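Trilley Mobile — Second Floor Studio Walkthrough
Inspected 23 March 2023 by Yeshi Mekonnen. Comments to Valentin Riedl, office lead.

Marks used: OK, FIX, or SEE COMMENT. The last one means FIX but I expect an argument.

1. Exits and stairs

1.1 Main exit clear — OK
1.2 Rear exit clear — FIX
The launch standee for Weltitmont is parked across the door again. He is a seven-foot cardboard wizard and he has been moved on every inspection since September. Please find him a wall.
1.3 Exit signs lit — OK
1.4 Stair treads and handrail — OK
The loose tread by the kitchen landing has been screwed down. Thank you to whoever got tired of my emails.

2. Desks and cabling

2.1 Power strips not chained — SEE COMMENT
The art team has three strips in a row, ending in a foot warmer. I was told this was temporary. The tape on it has faded.
2.2 Cables off walkways — FIX
One network cable crosses the aisle between QA and live ops at ankle height. A cable cover was ordered for it and is still in its wrapper under Hakim's desk.
2.3 Monitor arms tight — OK
2.4 Chairs in working order — FIX
Two with cracked bases, both tagged. One tag had been taken off by lunch and the chair was in use in the Miller room. I put the tag back on and sat the chair in my office.

3. Device test room

3.1 Chargers undamaged — FIX
Split insulation on four leads. Binned.
3.2 No swollen batteries — SEE COMMENT
One older test phone no longer lies flat. QA would like to keep it, as it's the only handset that still shows the login crash. I sympathize. It went into the metal battery bin and will be collected with the rest.
3.3 Charging rack ventilated — OK
The rack holds 40 phones and should stay at that. Stacking extras on top of the vent does not make it a bigger rack.
3.4 Device log matches room — FIX
Log says 227. I did not get 227. Please recount before the next soft launch, and check the drawers of people who work from home.

4. Fire equipment

4.1 Extinguishers in place — FIX
12 on the plan, 10 on the wall. One is propping open the audio booth. The other turned up in the streaming corner, dressed as a background prop, with a hat on.
4.2 Service tags current — OK
4.3 Alarm test heard everywhere — SEE COMMENT
Not heard in the audio booth, which is very well soundproofed and proud of it. We need a flashing light in there. Quote attached to my last report, and the one before.

5. Kitchen and break area

5.1 Microwave clean — no comment I can put in writing
5.2 First aid box stocked — FIX
Plenty of eye wash, no bandages. Someone has also left a controller battery cover in it.
5.3 Beanbags — OK
Moved back from the heater. The community team says the spot is now cold. Yes.

6. People

6.1 Fire wardens named and present — FIX
Both wardens moved to the publishing office. The list by the elevator still has their names, with small hearts drawn on it.
6.2 New starters briefed — OK
6.3 Late working sign-in used — SEE COMMENT
Used faithfully until the last update week, then not at all. If the build is going out at midnight I need to know who is in the building with it.

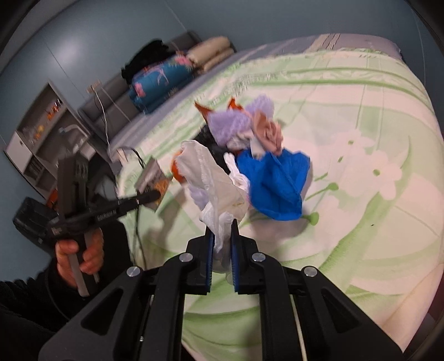 Valentin, items 1.2, 2.1 and 4.1 need closing first, and I'd like the extinguishers back on their hooks before anyone starts on the wizard. Send me a note as each one is done and I'll come up and look. I'll bring bandages.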